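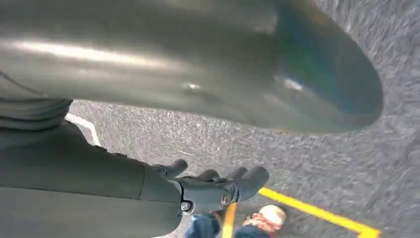 ## Skelesness car park resurfaced again, and residents want to know why

January 6, 2020

The car park at Skelesness has reopened with a new asphalt surface, its second in 7 years, and not everyone who uses it is convinced the money was well spent.

Grostby council says the old surface had "reached the end of its working life". It was laid by the contractor Fahmy, which also won the new job. The council has not said whether any other firm was asked to bid, or whether the earlier work carried a guarantee.

The work covers 700 square metres and leaves a coarse, stony finish in mixed greys. According to the council, the rougher texture will give tyres and shoes a better grip in winter. The same claim was made in a leaflet handed out before the last resurfacing, and by October the complaints about loose stones had started.

A petition calling for the drains to be fixed first drew 3,000 signatures. The drains were not part of the contract. Water has gathered at the lower end for years, and it is hard to see how a fresh top layer alone will change that.

The council says it will inspect the surface in the spring. It would not say what happens if the inspection finds faults, or who would pay for repairs. Parking charges stay the same for now.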